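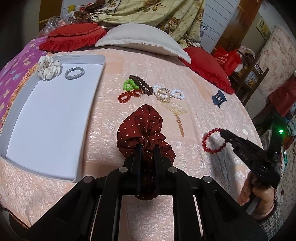

Cludthorpe, 8 de diciembre

Acta de la reunión de seguimiento del proyecto Commont

Asistentes: dirección del proyecto, equipo de manipulación, equipo de datos, responsable de compras, representación de Rastura (fabricante de las pinzas) y representación de los comercios Abou Zeid. Excusa su asistencia el responsable de seguridad, que envía una nota por escrito.

Orden del día

1. Aprobación del acta anterior
2. Tarea de accesorios
3. Tareas de tienda
4. Pinzas y repuestos
5. Presupuesto
6. Qué se le dice al público en junio
7. Ruegos y preguntas

1. Aprobación del acta anterior

Se aprueba con una corrección. En el punto de lavandería decía que el brazo «dobla toallas». Debe decir que dobla toallas pequeñas, extendidas previamente por una persona.

2. Tarea de accesorios

El equipo de manipulación presenta el estado de la tarea de recoger y ordenar accesorios de pelo y pulseras sobre una cama. La persona trabaja con una pinza en cada mano. Las piezas de pelo van a la bandeja blanca; las pulseras, por ahora, se separan sobre la colcha. El coletero granate de lunares blancos se coge por la base, pellizcando la tela fruncida, y así la parte ahuecada queda por encima de los dedos. Se acuerda que este sea el agarre de referencia para todos los coleteros de tela.

El equipo de datos informa de que hay 3.000 demostraciones grabadas de la tarea y de que 548 se han descartado en la revisión. El motivo principal de descarte es que la mano tapa el objeto en el momento del cierre. El segundo es que la persona empuja la pieza con el lateral de la pinza para acercarla, cosa que el brazo no puede repetir con la misma soltura.

Sobre el comportamiento del brazo, el equipo resume lo siguiente. Los coleteros salen bien: son blandos, tienen volumen y admiten un agarre impreciso. Las gomas trenzadas salen peor, sobre todo cuando quedan planas. Las pulseras de cuentas siguen siendo el problema. Se enganchan unas con otras, ruedan y a veces la pinza levanta dos. Cuando están amontonadas, el brazo tiende a quedarse parado encima del montón sin decidirse por ninguna.

Los comercios Abou Zeid preguntan si no sería más sencillo cambiar la colcha por una superficie lisa. Manipulación responde que sí sería más sencillo, pero que la gente deja estas cosas encima de la cama. El acolchado cede bajo los dedos y además lleva bordados que la cámara confunde de vez en cuando con un objeto. Se decide mantener la colcha y añadir otra tela de color distinto.

Dirección pide una respuesta corta a la pregunta de si una máquina puede hacer ya esta tarea en una casa. Tras un rato de discusión se acepta la redacción siguiente: puede recoger coleteros sueltos de una cama sin ayuda; no puede dejar la cama recogida. Manipulación pide que conste que la segunda parte depende casi por completo de las pulseras y que no la considera definitiva.

Queda pendiente definir qué se entiende por «ordenado». Ahora mismo se da por buena cualquier pieza que acabe dentro de la bandeja, aunque caiga encima de otra. Datos propone exigir que estén una al lado de otra. No hay acuerdo y se traslada a la próxima reunión.

3. Tareas de tienda

Abou Zeid expone lo que le interesa, que es reponer expositores de bisutería y devolver a su sitio lo que los clientes dejan fuera de lugar. Explica que en sus tiendas esa faena se hace al cierre, que es aburrida y que suele quedar a medias. No espera que un brazo trabaje con clientes delante. Le bastaría con que ordenase de noche, aunque tardara.

Manipulación aclara que ordenar de noche y sin nadie es justo la situación en que un atasco no lo resuelve nadie hasta la mañana. Propone empezar por separar: una cubeta revuelta al final del día, varias bandejas vacías y el brazo repartiendo por tipo. Colgar piezas en ganchos queda fuera de esta fase. Se ha probado y el brazo acierta con el gancho pocas veces, y cuando falla tira lo que ya estaba colgado.

Abou Zeid acepta, aunque señala que separar sin colgar le ahorra la parte corta del trabajo. Se toma nota.

Se acuerda una prueba en la trastienda de Cludthorpe con 50 piezas de bisutería que no estén a la venta. Abou Zeid las elige. Pide el equipo de datos que no se elijan por bonitas – la prueba anterior se hizo con piezas nuevas y sin enredar, y los resultados no sirvieron de mucho.

4. Pinzas y repuestos

Rastura informa de que los dedos paralelos actuales se mantienen hasta el final de la fase. Se había hablado de unos dedos con punta más fina para cuentas pequeñas. Hay un juego de muestra, pero marca las telas y se dobla si se aprieta contra un borde duro. Rastura lo rediseña y enviará otro.

Las personas que graban se quejan de cansancio en el pulgar al cabo de la jornada. Proponen descansos más frecuentes y alternar la mano que hace el agarre fino. Se aprueban las dos cosas desde mañana. Rastura mirará si se puede ablandar el muelle sin perder fuerza de cierre.

Se recuerda que hay que comprobar el indicador de la pinza antes de cada grabación. Si no está en verde, no se graba. En la última semana se han perdido sesiones enteras por este motivo.

La nota del responsable de seguridad pide retirar de la zona de trabajo los cojines y las mantas que cuelgan de la cama cuando esté funcionando el brazo. Para grabar a mano pueden quedarse. Se aprueba.

5. Presupuesto

Compras presenta el gasto pendiente. La partida de repuestos queda en 3.000 euros hasta el cierre de la fase y no se puede ampliar. Rastura cobrará los dedos rediseñados solo si se adoptan.

La compra de más accesorios para las grabaciones se hará en bazares, en lotes pequeños y variados. Datos insiste en que haya piezas oscuras, que son las que peor se ven, y piezas sueltas sin pareja. Compras pregunta si valen las usadas. Valen, siempre que se laven.

6. Qué se le dice al público en junio

En junio hay jornada abierta y la dirección quiere cerrar ya el mensaje. El borrador de folleto decía que el brazo «ordena el dormitorio». Manipulación se opone. Abou Zeid también, por motivos comerciales: sus empleados le han preguntado si se van a quedar sin trabajo y no quiere repartir un papel que prometa lo que después no se ve en la sala.

Se acuerda sustituir la frase por una lista de tareas con tres estados: lo hace solo, lo hace con ayuda, no lo hace. Coger coleteros sueltos va en el primero. Doblar toallas pequeñas, en el segundo. Desenredar pulseras, colgar en gancho y hacer la cama, en el tercero. La lista se revisará en mayo con los resultados que haya entonces.

En la demostración se colocarán los objetos delante de los visitantes y podrán moverlos ellos. Rastura prefería una colocación fija, para evitar fallos a la vista de todos. Se somete a votación y sale la colocación libre, con el voto en contra de Rastura.

7. Ruegos y preguntas

El equipo de datos pide que se deje de guardar la bandeja debajo de otras cosas, que se está combando.

Abou Zeid pregunta por los pendientes. Se le responde que en esta fase no.

Dirección recuerda que las horas de grabación se apuntan el mismo día.

Tareas asignadas

Manipulación: propuesta escrita de criterio para «ordenado» y segunda tela de cama.
Datos: revisión de los descartes por mano que tapa, por si alguno se puede recuperar.
Rastura: dedos rediseñados y consulta sobre el muelle.
Compras: lote de accesorios con piezas oscuras.
Abou Zeid: piezas para la prueba de la trastienda y acceso fuera del horario de apertura.
Dirección: nuevo texto del folleto.

La próxima reunión se convocará cuando haya resultados de la trastienda. Se levanta la sesión.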